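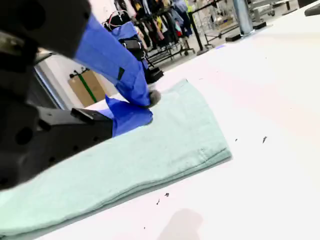

Gallery: Teaching two arms to fold laundry

Welcome to the gallery page of the Korivlow folding project. We are a small team and we show robot arms how to handle cloth by remote control. One operator sits with a pair of small leader arms, and the big arms at the table follow every movement of the hands. The joint positions and the camera views are saved together, and later we train the model on them.

We have now 1,259 recorded folds in the set which we call Iler. The towels came first, then the T-shirts. Our partner Dalsgaard asked us to add also trousers, but this will wait until October.

Towel, mint green

The towel is already a long strip here, and the blue finger is down on the cloth. For new operators this is a difficult moment – with remote control you do not feel the fabric, so you must learn from the eyes how much to press. We ask everybody to make 10 practice folds before we record anything. Most people press too hard in the beginning and push the towel away from them.

Between the folds please do not pull the strip straight by your own hand. If the fold is bad, stop the recording, mark it as failed and start again from the flat towel.

T-shirt, mint green

Flat on the table, both sleeves out, one arm on each side. We like this start position because the left and right hand of the operator have the same work to do. The sleeves go in first, after that the bottom hem goes up to the collar. The slow operators often give us the better recordings, so there is no prize for speed.

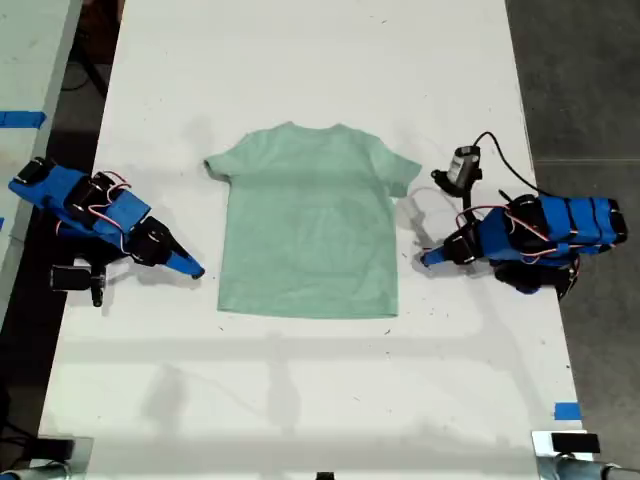
How many demonstrations are needed for a new garment?

We plan 500 for each type of garment, made by 6 different operators. With fewer people the model copies the habits of one person, for example always taking the left sleeve first.

Using the recordings

Schools and small laboratories can ask for a part of the Iler set through the Fondota download page. Write which garments you need and if you want the failed folds too. We keep them all – they are useful for teaching the model how to recover.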